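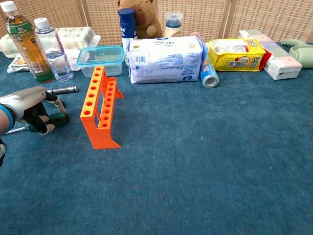
Tshepo Maluleke thinks we should have stopped on the first evening, when the thumb closed late two times and we only wrote it in the notebook. I agree with him now. In December it was easy to say "one more run".

This page is about the grip fault on the right hand at our Prindton workshop. The task was always the same: take the tool by its handle, hold it over the carpet beside the orange rack, and wait for the next command. We made 197 runs. In 113 of them the grip was good from start to end. In the others the fingers became slack without any command, and 12 times the tool fell.

**The hold.** The black fingers close around the handle, and the metal shaft points away from the palm. A weak grip and a strong one look almost the same from outside, so we could not trust our eyes.

**The rack.** It stands upright very near to the hand. One of the falls pushed it over, and after this we kept the tubes in a drawer.

**The back row.** Bottles, bags, tissue boxes and the bear stay behind the work, against the woven screen. The vision part must learn to ignore them — it did this well, and it was not the cause.

**What we found.** The motor driver from Dekby went into a protection mode when it became too warm, and our software did not read the warning. The hand let go and reported "holding". For me this second part is the more serious one.

**What we changed.** The software now reads the warning every cycle and stops the arm. People keep their hands off the carpet until the light is green. Seven days of tests at Wanden are planned before we use the sharp tools again.

Sena Sulemana, 8 March 2025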